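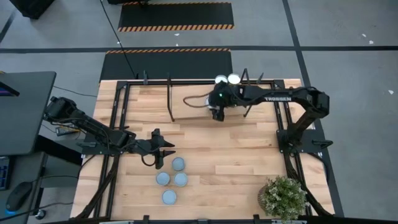 Moving the cup planner off fixed timing

I spent most of March on the handoff code for our two arms, and it finally runs the way I wanted. Notes here mostly for Tainá Cordeiro, who takes over the planner next month.

The old version gave each arm a time slot. Left arm moves, right arm waits, then they swap. It was safe but slow, and if perception came back late the whole schedule slid. I replaced the slots with a shared reservation map. Each arm claims the volume it needs for the next 20 control steps and gives it back as it goes. If the claim fails, the arm holds position and asks again.

Two bugs took up most of the time. The first was that held arms kept their old claims, so both could end up waiting on each other. Claims now expire after 7 missed updates. The second was in the cup detector. When cups sit close together it would sometimes merge two rims into one and return a grasp point in the gap. Jeferson Vieira suggested fitting circles with a fixed radius range, and that fixed nearly all of it.

I ran 100 simulated handoffs in Pluver before touching the hardware, then 80 on the table. The logs are in the usual folder, along with the config.

Still open: the wrist cables are not in the collision model. For now I pad both wrists by hand in the config file, which makes the right arm take a longer path than it needs to.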